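Ristau Community Learning Center
Household Skills, Evening Course
Handout 7: Clearing and Wiping a Shared Table

Good evening and welcome back. We ran over last week, as we tend to do once the talk turns to shelves, so a good part of what follows belongs to that session and you can pencil it in next to your older notes. Tonight is tables, and in particular the kind of table that everybody uses and that collects a little of everything by the end of the day. I have been looking forward to this one since July!

At the Howells building, where many of you did your first practice evening, the big table in the front room serves for meals, for paperwork and for whatever craft project is going on. I like it for teaching because it behaves like the table in most homes. Things arrive on it one at a time, each with a perfectly good excuse, and by supper you are eating with your elbows tucked in.

Sorting before wiping

Please leave the cloth where it is for the first few minutes. I know how tempting it is to start wiping in the open patches and work around the clutter, and I did it that way myself for years (my mother did too, so I come by it fairly). What you get is a clean patch with a ring of crumbs pushed up against every object. Start with the smallest things, the bits and pieces you can pick up between finger and thumb, and put them together in a bowl. Then take the paper, then the cups, and leave anything boxy or heavy until last.

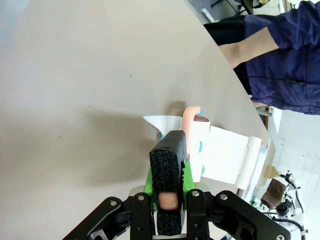
One reader of the earlier version of this handout wrote in to say that she does it the other way around, large things first, and that the small ones are much easier to find once there is space to see them. She may well be right for her own kitchen. If your table is very full, try it her way and see which you prefer. My only worry is that small things roll, and a big box dragged toward you will take a few of them over the edge with it.

A word about paper. A crumpled sheet looks like trash, and most of the time it is trash, but do open it up before you throw it out. At Nirow House we once lost a phone number that way and spent a whole evening going through the bin for it. Flatten the sheet, read it, and then decide. If it has to be kept, it goes in the tray by the door and does not go back on the table.

Cups next. Look inside before you lift, and carry them to the sink upright, even the ones you feel sure are empty. A paper towel roll can stay close by while you work, but stand it on a chair so that you can get at the whole surface.

Wiping

Use a damp cloth, well wrung out. Begin at the far edge and come toward yourself in long, overlapping strokes, folding the cloth to a fresh side whenever it starts to leave marks. On a pale, matte top the specks show up best if you crouch a little and look across the surface toward the light. Curved edges need one extra pass, done with the cloth hooked over the rim and your thumb underneath. Dry with a second cloth and give it 20 minutes before any paper goes back down.

For next time

Clear one table at home and write down where each thing ended up, even if the answer is "on the stairs." Bring the list with you. We meet in room 119 at the Surine Annex, up the ramp and on the left, and the side door will be open early for anyone who would like coffee first. Those who still have a borrowed cloth from the practice evening, please bring it back washed.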